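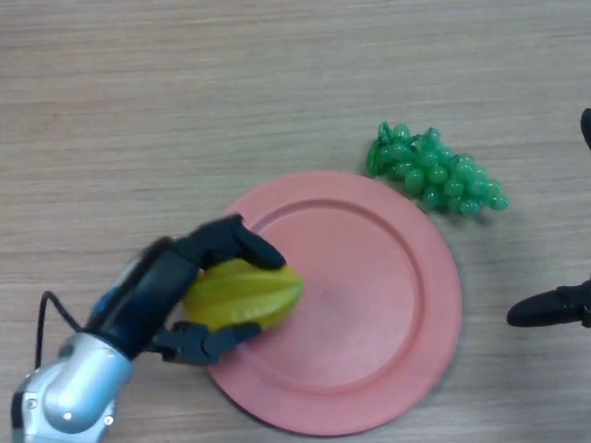
Call for Participants: Workplace Study on Robot-Assisted Plating

Zudis invites employees of the Rodesura catering kitchens to take part in a study of how automated plating changes daily work. Robotic arms will take over part of the placing of fruit and other items on plates at the Rodesura site in February. The study will record what this means for staff duties, breaks, training and job satisfaction.

We are seeking 102 participants from the day and evening shifts. Applicants must have worked in food preparation or tray assembly for at least 10 months. No technical background is required.

Participants will complete two interviews and 5 short questionnaires. All sessions take place during paid hours. Answers are confidential and will not be shared with supervisors. Taking part, or declining to do so, has no effect on scheduling or pay. Participants may withdraw at any time.

To apply, request a form from the Marar office, Room 1296, and return it by 19 January 2025. Forms are available in large print.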